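Search this site Search Go

Recycling Corner Walk-Through, with Comments
Ponder Makerspace, ground floor
February round, filled in by Ilir Hoxha

Marks used: OK, FIX (do it this month), WATCH (look again next round).

I love doing this one. The recycling corner is the busiest four square yards in the building and it has come a long way since the fall, so please read the comments and not just the marks!

1. Floor and walkway

1.1 Path from the back door to the bins is clear. OK
1.2 Floor mat lies flat, no curled corners. FIX
The corner nearest the sink has started to lift again. Tape held it for a few weeks, but I'd like to swap the whole mat this time. There's a spare rolled up under the stairs (gray, a little shorter, still covers the spot where people stand).
1.3 No puddles or sticky patches. OK
Best floor I've seen on any round. Whoever mopped on the evening shift, thank you, it shows.

2. Bins and lids

2.1 Each bin has a label you can read from the door. OK
2.2 Lids close all the way. WATCH
The Grultik bin closes fine when it's half full and sulks when it isn't. The hinge pin is a bit bent. I straightened it with pliers and it's better, so let's see how it does.
2.3 Bin liners in place and tied at the rim. OK
2.4 No bin filled past the line. FIX
The can bin was over. The line is painted on the inside at 45 pounds' worth of mixed cans and bottles, going by our own scale, and past that it's a two-person lift. Please call for a swap before it gets there.

3. Cans

3.1 Cans empty before they go in. OK, mostly
I tipped a handful over the sink and only got drips. Great improvement!
3.2 Glass, batteries and spray cans kept out. OK
Not one battery this time. Not one! Last fall I was picking them out with tongs.
3.3 Crushed cans checked for splits and sharp folds. WATCH
A can that's been squashed around the middle looks harmless and usually is, but the wall is thin and a hard twist can open a little slit along a crease. Those slits cut. Pick crushed cans up by the rim or the base, wear the gloves from the hook, and don't run a bare thumb down the side to see if it's smooth.

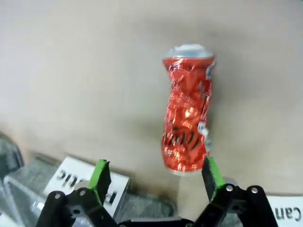

Ilir, could we stop twisting them altogether and only press them flat from the top? I've nicked myself twice this winter and both times it was on a can somebody had wrung like a dishcloth. Flat ones stack better too. – Sipos

Yes! Very happy to put that in. New wording from this round on: cans go in the wall crusher, top down, or they go in whole. No wringing by hand and no stomping. Stomped cans shoot out sideways and I've seen one land in the paint tray.

3.4 Pull tabs left on the can. OK
The tab jar is gone from the shelf. I miss it a little, but loose tabs were ending up all over the floor.

4. Wall crusher

4.1 Bolts tight on the bracket. OK
Checked all of them with the small wrench.
4.2 Handle grip not torn or slipping. FIX
The rubber turns on the handle when you pull hard. A new grip is in the Plorovel drawer, still in its bag, and it needs maybe ten minutes and some dish soap to slide on.
4.3 Nothing stored below the crusher. OK
4.4 Crusher works through a full stroke without sticking. OK
I ran 7 cans through it and it was a pleasure, nice clean thump every time.

5. Gloves and first aid

5.1 At least 2 pairs of cut-resistant gloves on the hook. OK
5.2 Gloves free of holes at the fingertips. WATCH
The large pair is getting thin on the right index finger. Good for now.
5.3 First aid box stocked. FIX
Bandages are low. We started the year with a box of 200 and there are almost none of the small size left. Most went to the wood shop, I think, but please write it on the card when you take one so I can reorder in time.
5.4 Eyewash bottle in date and sealed. OK

6. Smell and pests

6.1 No ants or fruit flies. OK
6.2 Bins rinsed since the last round. OK
The hose adapter finally fits the tap in the yard, and rinsing went from the job everyone ducked to a pretty cheerful quarter hour outside.

To do before the next round: mat, can bin swap, handle grip, small bandages. If you take one, put your initials next to it on the copy by the door. The pen is on a string now.

Next walk-through starts at 9:30 in the morning at the back door. Wear closed shoes.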